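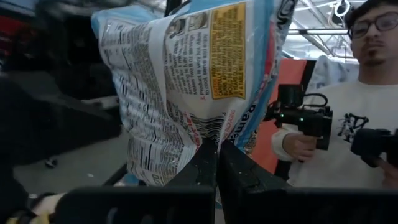
Setting grip force on soft bags is where most of the bad advice about the Gruvero cell ends up. The factory sheet says to start at 3000 and leave it there. We don't recommend it. A stiff carton will put up with that number, but a crumpled plastic food bag pinched low between the two fingers, with the left side bulging and the top folded over, is a different load, and the "auto" profile has never handled it well in our hands. Note also how close the fingers sit to the barcode on a grip like that one. If your scanner reads from the front, test for it before you trust the pick.

1. Stop the arm and wait for the drive to power down. The screen says "safe" early. Go by the drive.

2. Wipe both fingertips with a dry cloth. Dust on the black faces is normal. Scuffs are too, until you can feel one with a fingernail. Then replace the pair.

3. Open Grip > Manual and enter 900.

4. Close on a full bag and lift it slowly to eye level. Watch the lower edge.

5. If the bag slides, go up in small steps. Do not pass 2000 on film packaging, whatever the profile suggests.

6. Save under a new name. Updates have been known to overwrite the default.

CAUTION: Keep hands out from between the fingers, even at low force.

NOTE: Error 1402 is listed as "object lost." Wayne Perron has also had it from a loose wrist cable, so check the plug before you change any settings.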